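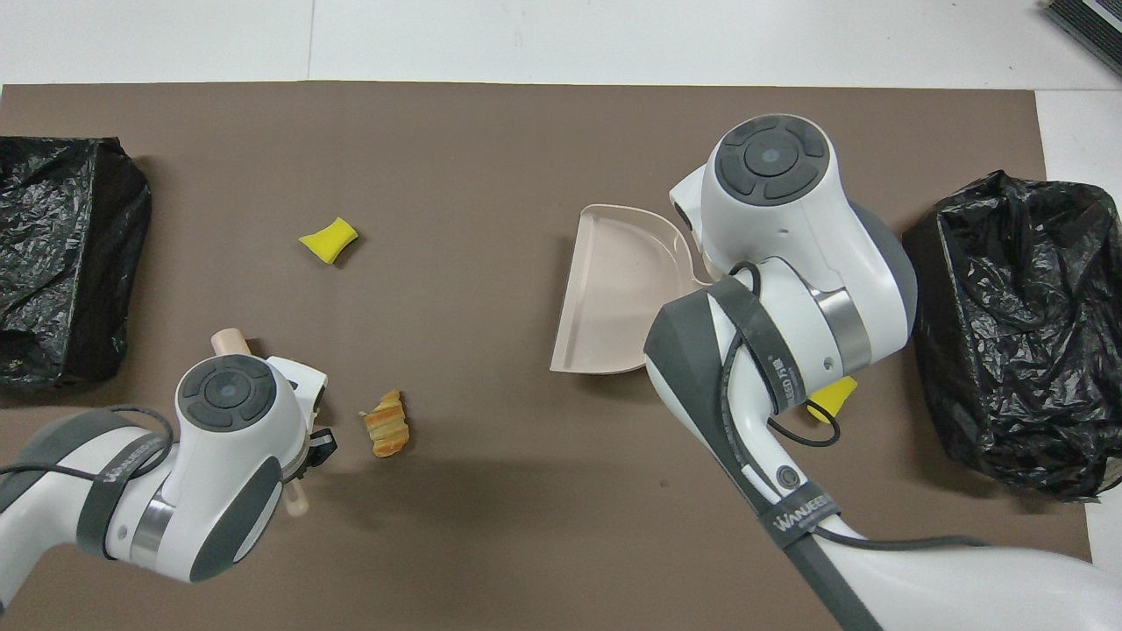
1 min read · 6 posts

1/ Budget notes for the second two-arm cell at Plulholm. Sweeping and sorting small debris off a table. Sponge bits, bread, a dustpan between the arms, a black bag at each side. The arms are the easy line on the sheet. The rest took Viorica Mocanu and me most of a week.

2/ Consumables first. Gripper pads, mats, bags, dustpans, cables. We carried these under "misc" last year and overspent. They now have their own line: 1,065 for the year, per cell. Pastry flakes get into everything, so mats are priced as a wear item.

3/ Spares. One full gripper per cell on the shelf, plus two sets of cables. Kivby quoted 36 days on a replacement wrist. A cell that sits for 36 days costs more than the spare. Sorin Enache wanted two wrists. We settled on one, shared with Nallumstead.

4/ Floor and power. Allow 6 square meters per cell with the arms at full reach and a person able to walk behind. Ask for the reach drawing before you sign for the table. We bought the table first and had to move the arm mounts.

5/ Service contract. Read the response time, then read what starts the clock. Ours starts when the ticket is accepted — two different vendors define "accepted" two different ways. Paula Sandu is getting that in writing.

6/ Operator hours are still the largest cost, over 60 percent of year one. Order goes out in December if Margareta Neagu signs the spares line. Sheet template is in the replies, currency column left blank.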